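Ticket 2229
Subject: Order confirmation emails arriving twice, or at 3 a.m., or both
Product: Tetutier Mailer, hosted plan
Status: Closed (resolved)
Opened by: Lurer web shop

Original report

We sell small things for dressing tables through a shop built on Stidimano. When a customer places an order, Tetutier sends a confirmation. Since the June update it sends two. The first turns up within a minute, as it should. The second turns up at 3 a.m. with the same order number, the same total and a cheerful subject line thanking the customer for shopping with us again.

Several customers have written to ask whether they were charged twice. They were not. One asked us to cancel the "night order," and we then canceled the only order there was, so that one is on us.

What we have tried:
Cleared the cache in the shop.
Cleared the cache in Tetutier.
Turned the confirmation template off. The first email stopped. The 3 a.m. one did not.
Turned it back on.
Read the help article called "Why are my customers getting two emails?", which says to check whether the customer has two email addresses.
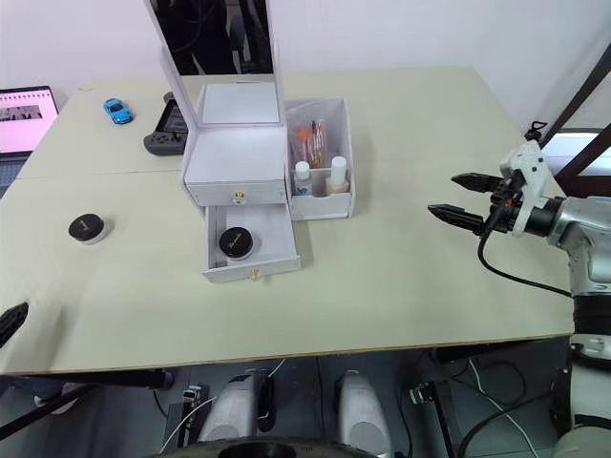
Test orders go to a mailbox we own, and it gets both copies like everyone else. Headers from one pair are attached as a text file. The message IDs are different, so I don't think it's the receiving server being clever.

Reply from Tetutier support

Thank you for reaching out! Please clear your cache in the shop and in Tetutier. If the issue persists, please confirm that your customers do not have two email addresses.

Reply from Lurer

Cleared, cleared, and confirmed. See the list in the original report, which I was rather proud of.

Reply from Tetutier support, second line

Sorry about that. I've read the whole ticket now. Two questions. Is there more than one connection listed under Settings, Integrations, Stidimano? And what does the queue log show for the 3 a.m. message under "source"?

Reply from Lurer

One connection listed. Green dot, last synced four minutes ago.

The queue log says:

source: import
template: order_confirm (cached)
retry: 0
age limit: none

The first message says "source: webhook." I don't know what the import is. We imported our old customer list when we moved over from Ndung'u, but that was a one-time job and the screen told me it was finished. There was confetti.

Second line

The confetti appears when the import starts. I have passed this along.

What I think is going on: the importer you used for Ndung'u can also bring over orders, and it has a nightly schedule that is on by default. It's reading your current shop as if it were the old one, finding the day's orders, and treating each as new. "Cached" means it's using a saved copy of the template, which would explain why switching the template off did nothing.

Could you open Settings, Data, Past imports, and tell me whether the row says Complete or Idle?

Reply from Lurer

Idle. I had taken that as a compliment to its work ethic.

There's also a box reading "Keep in sync," grayed out and ticked. It can't be unticked. I've tried in two browsers, and in one of them quite hard.

Placed another test order at 4:40 p.m. so there would be something for it to chew on overnight.
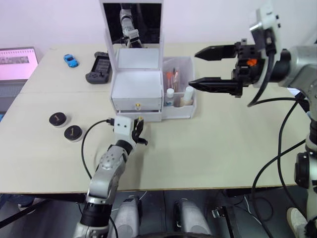

The 3 a.m. copy arrived on schedule, source import again. So the theory holds, and I'd like the box to go away.

Second line

The box is grayed out because the Ndung'u connection it belongs to was deleted, and the setting can only be changed while the connection exists. Yes, I know.

I have removed the schedule from our side and purged the queue. It was holding 348 messages. Of those, 300 were old orders waiting for a quiet night, and they would have gone out in batches — please don't look at the preview. None of them were sent.

Please leave the ticket open for two nights and let me know.

Reply from Lurer

First night: one email per order. Nothing at 3 a.m.

Second night: same. The test mailbox is finally dull.

You can close this. Could somebody change the help article, too?

Second line

Closing. Article edit requested under a separate ticket, and the grayed-out box is logged as a bug. The confetti has been marked "working as designed."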